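Gear cell at Wunbridge shop gets new finger pads, and a longer checklist
By Sofia Vrettos

WUNBRIDGE. The gear-handling cell at Valente, the small transmission parts shop on the east side of town, went back to work in September after its third set of grip pads this year. The company calls the new service routine a fix. The people who have to carry it out are less sure.
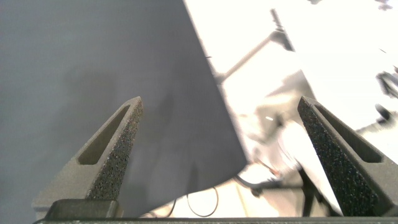
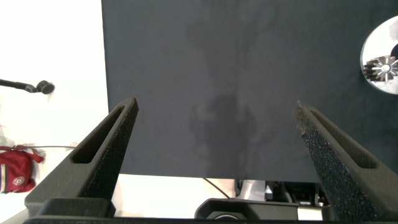
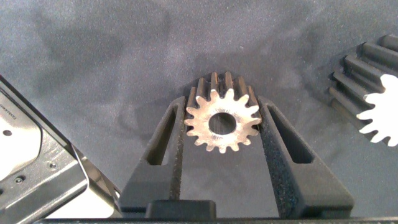 The gripper at Valente, open in the first two views and holding a spur gear in the last.

Valente bought the cell to move steel gears from a bench to an inspection fixture without anyone having to touch them. The supplier, Graltano, said at the time that it would need "light periodic attention," a phrase that appears twice in the quote and is defined in neither place. Most of the attention has gone to one part. The gear in the gripper is held by its sides between two strips of rough black padding, and everything the cell does depends on that padding staying put and staying rough. When it glazes over with oil, the gear can turn a little between the fingers, and a gear that has turned gets read wrong at the fixture. Then somebody stops the cell and pulls the part by hand, the job the cell was bought to get rid of.

Under the old routine the pads were wiped at the end of a shift and replaced when they looked bad. Under the new one, written by Graltano's field engineer Lourenço Vieira, they are checked every 100 cycles and replaced after 60 hours of running time whether they look bad or not. The adhesive has to set overnight. A replacement kit costs $687, which covers both fingers and includes a tube of cleaner that Valente's own people say smells exactly like the one they already buy by the case.

"I don't mind changing pads," said Benvinda Ramalho, who runs the cell on the early shift. "I mind being told it takes 5 minutes. Getting the old glue off takes longer than that. Then you still have to teach it the pick again."

Teaching the pick is the other half of the job. New pads are thicker than worn ones, so the fingers meet the gear sooner and the closing position has to be set again. Ramalho does it with one narrow gear and one wide one, jogging the arm in by hand until the part sits square. If she skips the wide gear, she said, the cell will run fine all morning and then drop something after lunch.

Vieira's checklist also asks for the cables on the bench to be tied back before the arm is powered up, and for the fabric surface under the parts to be brushed. Both are sensible requests. Neither was in the manual that came with the machine, and Graltano would not say whether other customers have been sent the new pages.

Rodrigo Carrilho, the plant manager, defended the purchase. He said the cell has been reliable "outside of the pad issue" and that he expects the longer interval promised for the next pad material to settle the matter. That material, sold under the name Gosora, was supposed to arrive in the spring. A sample strip did. Ramalho still has it in a drawer, uncut, because it came without the adhesive it needs.

Asked for test results on Gosora, Graltano sent a one-page summary with a graph. The graph has no units on the vertical axis. A follow-up request had not been answered when this item was written.

Chiharu Hattori, who repairs packaging machinery in Wunbridge and has no contract with either company, looked over the checklist at our request. She thought the cleaning steps were sound and the replacement interval was a guess. "They should write down how worn the pads are every time they take a set off," she said. "After ten sets you'd know. Right now they're changing them by the clock and hoping."

There is no space on the checklist for recording wear. Carrilho said he would raise it with Graltano. In the meantime Ramalho has started keeping the old pads in labeled envelopes on the shelf over the bench.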